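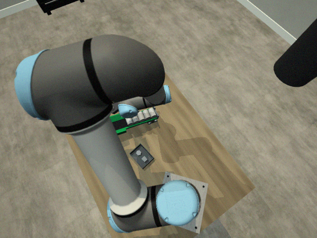

The arm folded over the five-cylinder row, with the small parts tray beside it.

Trorow Tabletop Cell: Your Setup and Care Questions
Last updated 6/5/22

We get a lot of mail about the Trorow cell, and most of it comes from people who are laying one out for the first time in the simulator. So we've gathered up the questions that keep coming back and tried to answer them the way we would over the phone (which is to say, with a detour or two). If yours is missing, write to the Bistbridge help desk and we'll gladly add it.

Where should I bolt the arm down?
Close to one end of the table, on its square metal plate, with the bolts at the corners. It feels wasteful to leave so much table in front of the arm, but the arm needs that room to fold back over its own work without getting cramped. Set the plate first and measure everything else from it. If you move the plate later, please teach every point again, even the ones that look fine!

My arm looks awfully bunched up when it's working at the rack. Is that wrong?
Not at all. With the rack this near, the elbow rides up high and the wrist curls back down toward the table, and that's a perfectly good way for it to work. What you do want to watch is the elbow joint as the wrist comes around. Run the whole path at a slow speed before you let it go at the 80 percent setting we ship with, and keep your finger near the stop button the first time through.

How high should the tool sit before it comes down on a cylinder?
We like 85 millimeters of clear air between the lowest part of the tool and the tops of the cylinders. You can go lower once you trust your points, but the time you save is tiny and a clipped cylinder will cost you a good deal more of it.

Should the gripper be open on the way over?
Yes, a little. Open it before it starts down, not during, and then check that both fingers clear the neighbors on either side. The cylinders sit snug against one another, so a wide-open gripper is just as much trouble as a closed one.

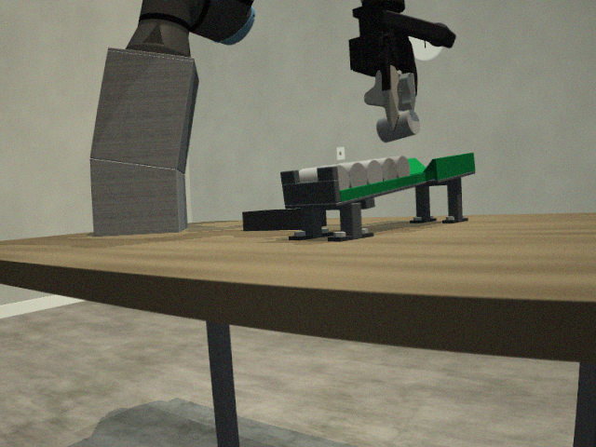
How do I check the sloped rack?
Look at the stopper first, down at the low end of the chute. It holds the whole row, so if it has shifted, every pick point has shifted with it. Then check that all the feet are flat on the tabletop, front and back, and that the cylinders rest against each other with no gaps.

Does it matter what color the cylinders are?
Only if your program sorts by color. The Biltusen sorting add-on does, and it wants its colors listed in order from the stopper end upward.

How often should I go over my taught points?
Every 12 weeks is plenty for most folks, plus any time you change the tool or the rack. Test 3 points: one at the stopper, one in the middle of the row, and one at the high end. If the middle one is off and the others are good, look at the cylinders before you go blaming the arm.

Can I get the older Siliņa layout files?
You can, through the help desk. They'll stay up until the end of July.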